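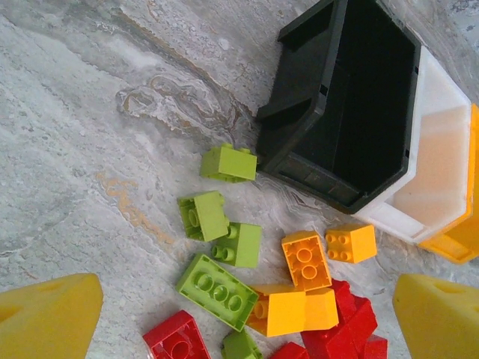

October, half past nine in the evening

Rained until lunch. I took the early bus to the allotment anyway and had the place to myself until Arvo Mustonen turned up with his flask. He wanted to talk about the water butts again. I said I would look at the price of a second-hand one and left it there.

The leeks are doing well. I pulled four for soup and earthed up the rest. The kale by the path has whitefly, worse than last year, and I hosed it down and took off the bottom leaves. The compost heap has sunk by a good foot and needs turning, but my shoulder was sore from the weekend, so it can wait.

Planted the garlic. I meant to do it a fortnight ago. Ninety-four cloves in the end, which used up the whole bed where the onions were and a bit of the next one. Mum would have said that was too much garlic for one person, and it is, but I give most of it away and last year I ran out by March.

Home by two. Soup, toast, a wash. There was a letter from Ruotsalainen about the boiler. They want 400 for the new pump and the fitting, and that is before they have looked at the valve. I have 1000 put by for the house and I had hoped to spend it on the back windows. Rang them and got the woman on the desk, who said they could come next week, in the morning. I said yes. The radiators in the bedroom have been stone cold since the start of the month and I am tired of wearing a jumper to bed.

Venla rang at four. She has started at the new place and likes it so far, apart from the walk from the station. She has her own desk by the window and a key to the side door. She asked for the recipe for the plum cake and I read it out to her over the phone, twice, as she had no pen the first time. She is coming down for a few days at the end of the month and I must remember to air the small room and find the other pillow.

Gurley was sick on the mat again. I think it is the new food. I have gone back to the old tin and will see how he gets on. He has eaten half of it and gone to sleep on the chair with the blanket, so he can't be too bad.

Did some of the jigsaw after supper. It is the harbour one, 1000 pieces, and all I have left is sky and the dull green water on the left. Got perhaps a dozen in before my eyes gave up. The lamp in that corner isn't bright enough.

To do tomorrow: chemist, bread, stamps, ring the optician. Take the library book back, as it is over a week late. Put the bins out before bed.

Wind getting up now. I have brought the geraniums in and shut the shed.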